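PRESS RELEASE
For immediate release

Bikside puts out Sedeso 2, planning and control software for two-arm benches

Free to universities and colleges from March. Paid licence for everybody else, prices on request.

Bikside, the Candbridge software firm, has today released the second version of Sedeso, its planning and control package for pairs of robot arms sharing one table. New planner, new camera module, and a log viewer that people have been asking for since the first version went out.

Short version for those in a rush: two arms, one plan. Sedeso 2 works out the movement of both arms together and keeps on checking it while they move. The old version planned one arm, then fitted the other round it. Safe enough but slow, and the second arm spent a lot of its day waiting.

"We had customers writing their own timing scripts on top of ours, just to stop the left arm sulking in a corner," said Elvira Quintero, who runs the company. "Fair enough, we'd have done the same. Those scripts can go in the bin now."

The camera module has been rewritten from the ground up. It used to want a clear table and a known list of parts. Most benches don't look like that. Tape, scissors, a pen, a circuit board, a cup with bits in it, all left out while the arms are working. Sedeso 2 builds its picture of the table as it goes and marks anything it can't name as "leave alone" untill told otherwise.
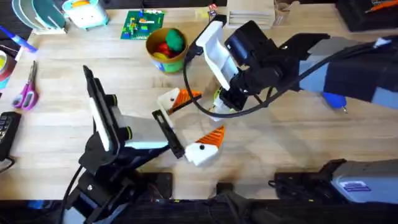 Gripper control is also changed. Opening width, closing speed and squeeze are now set per task instead of per machine, so a soft lump and a hard plastic part can sit in the same job file without anyone stopping to swap settings. Users can still override by hand. The override now shows in the log, which it didn't before, and that caused a fair few puzzled emails.

Test results. The team ran 2,718 two-arm pick-and-place jobs on the release build, mixed objects, lighting left as it was. Planning for each job was capped at 30 milliseconds. In 1,035 of the jobs the arms had to cross into each other's half of the table, the case the old planner handled worst. No contact between arms was logged in any of them. Dropped objects did happen, mainly small round ones, and the full list is in the release notes along with the job files, so people can run the same set on their own kit.

"The crossing jobs were the ones I lost sleep over," said Walter Mosquera, lead on the planner. "There's still a slow spot when both arms want the same object from opposite sides. It sorts itself out but you'll see a pause. Fix is coming in the next update."

What's in the box:

Joint planner for two arms, same or different makes
Camera module, fixed or wrist-mounted cameras or both
Zapata, the log viewer, plays back any job with both arms and the camera feed side by side
Job file converter for version 1 users
Python and C++ interfaces

Zapata was a side project by Consuelo Sotelo, written to track down one bug in the timing code. It stayed. It opens logs of up to 1,000 jobs at once and can filter by arm, object or error type. It also works without the rest of Sedeso installed, handy for people who only need to read the logs and never go near the bench.

Version 1 will get safety fixes but no new features. Old job files need converting, a few minutes' work for most. Anyone with custom gripper code should read the notes first, the function names have changed and the converter wont catch all of them.

Online walk-through at 2 pm on release day, hosted by Régis Aubert, with questions at the end. A recording goes up afterwards on the Bikside support pages.

Downloads: Bikside website, under Sedeso
Press and review copies: Lech Czarnecka, Bikside press desk, Candbridge
Support for version 1 users: same address as before

ENDS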